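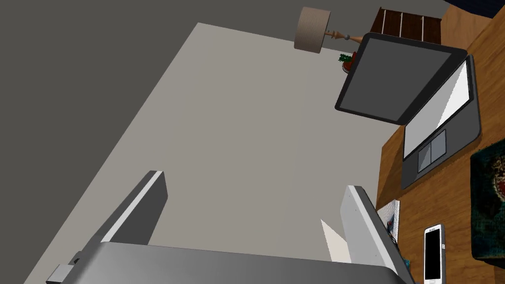 Gripper open, nothing between the fingers. Sim render.

Saturday, workshop, kettle on by 9

Right, picking up where I left off with the Hoswood car. Caradog Vaughan dropped the spare front splitter round last night and it's a better fit than the one we ran in June (the old one had gone banana-shaped on the nearside, which I'm blaming on the kerb at turn three and not on my driving!).

Corner weights first. Full tank, me in the seat, bars disconnected. Total came out at 1422 kg, heavier than I'd told Renata, so I owe her an apology and probably a bacon roll. Cross weight was miles out to start with, then two flats up on the left rear and it settled nicely. Left it there.

Front camber plates: offside top bolt was barely nipped up. Did all of them again and put paint marks on. Please look at the paint marks before you go out, whoever's driving.

Pads -- the Vitex ones have roughly 15 minutes of hard running left in them, I reckon, less if it's hot. Sydorenko set is on the shelf, still boxed. Renata Bednarek wants to bed them in on the Friday test and I'm happy with that so long as we don't swap discs at the same time, we did that last year and chased a vibration all day.

Best lap on the old alignment was a 67 dead, with the tyres well past it. New set should be good for a bit more but I'm not promising anybody a number.

To do: ring Nomport about the wheel studs, bleed the rears again (pedal still a touch long), find the other 17mm socket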